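About Clivora

Home > About us > Who we are, what we buy, what it costs

Clivora helps small kitchens, canteens and caterers plan for robot arms. Mostly the buying part. What to order, what to hold off on, what it does to the budget in year two. We started out of Zivville with one bench and a spreadsheet. Still have the spreadsheet.

Cameron Ritchie runs the numbers. Adwoa Lamptey runs the bench. Everybody answers the phone.

What we do

You tell us the job. Table settings, tray make-up, sorting flatware, whatever eats your mornings. We set it up on our own bench first, with dishes like the ones you use, and find out what the arms need around them. Then we write you an equipment plan. Then you decide. A fair number of clients decide to wait a year and that's fine, we bill the same.

We don't sell arms. No commission from anyone. People ask this a lot so it's going near the top.

The bench

Our standard setup is two arms over one table, a bowl and flatware job on a tray. It's the one we use for most first plans becuase the parts list is short and you can see where the money goes. Table, frame, mounts, two arms, power, cables. More cables than you think. Put a line in for cables.
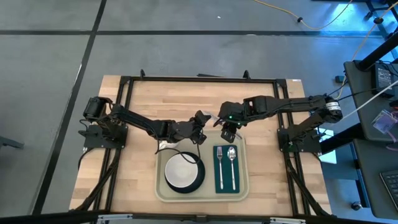

We budgeted for the arms and nothing else, and then spent the next two months buying everything else one piece at a time on the office card. Wish somebody had handed us the full list on day one. - Duletis

We get that call maybe once a week in budget season. So the plan we write now has the arms on page two. Page one is everything the arms stand on, plug into or pick up.

How a plan gets made

First call, free, half an hour. Bring the floor dimensions and a rough idea of what you can spend. If you don't know what you can spend, say so, we'll work backwards.

Site visit. We measure, look at outlets, look at ceiling lights (they matter for cameras, they really do), look at where a person walks past the table. The visit fee is $330 flat inside the Zivville area. Outside of it we add travel at cost.

Bench time. Billed by the day at $650. Most plans take two or three days. Your dishes, please, or the closest match you can ship. Shiny plates behave different from matte ones and a soft napkin is a whole other thing. We've had plans where the cheapest fix was changing the napkin.
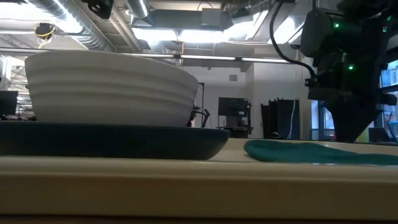 Bench day: ribbed bowl on a green plate, cloth alongside. Arm at right.

The write-up. Ten pages or so. Three columns: buy now, buy later, don't buy. Prices are real quotes, with the date they run out. We put the quote dates in bold after a client ordered off a plan that had sat in a drawer since the previous September and got a nasty surprise.

Follow-up. One call, included, any time in the first year. Save it for when the purchase order comes back with questions on it.

Things we tell everybody

Buy spares of the small parts with the first order. Gripper fingers, cable ties, mounting screws. Shipping costs more than the parts if you do it later.

Lease if your menu changes every season. Own if it doesn't.

Staff time goes in the budget. Somebody has to learn this and they can't learn it during lunch service. Put hours down, put a wage next to them, and do it before you sign anything.

Handling flatware is slower than handling bowls. Plan the pace off the slowest item on the tray, which is nearly always the fork or the spoon.

Leave 6 inches more clearance than the drawing says on every side a person can reach. Arms swing. Elbows too.

Keep a repair line. If you don't use it, roll it over. Please don't let finance take it back.
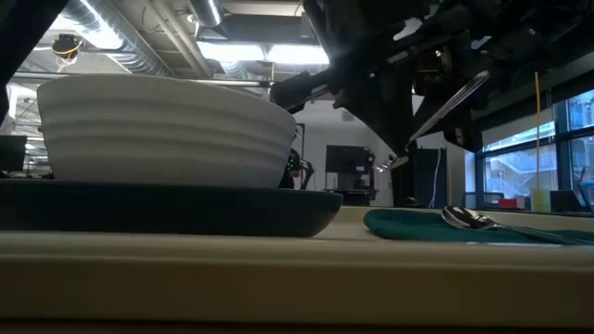
Spoon on the napkin, another utensil in the gripper.

Who we work with

School canteens, two hospital kitchens, a handful of caterers, and De Smet, who took the first full plan we ever wrote and are still on the phone with us about phase two. Smallest job so far was a one-arm plan for a cafe. The whole first-year equipment total came to $2,724, used arm, secondhand table. Would we recommend that to everyone? No. It fit them.

If you're a school on a grant we can split the plan by funding year. Tell us the cutoff dates up front, we've been caught by that before.

What we don't do

Installation. We'll give you a short list of installers and stay out of it. Also no heavy lifting equipment, no ovens, no fryers. And we won't write a plan to justify somthing you already bought, though Adwoa will look at it with you for an hour at the day rate split down.

Visiting

Bench visits by appointment. Ask for Adwoa. Parking is behind the building, come in by the side door and ring twice, the first ring doesn't always go through. Bring a few of your own plates if you've got them handy.

Quotes or invoices, ask for Cameron.

Fees on this page good as of 11 August 2026. New fee sheet comes out once a year, current clients keep the old rates until their plan is done.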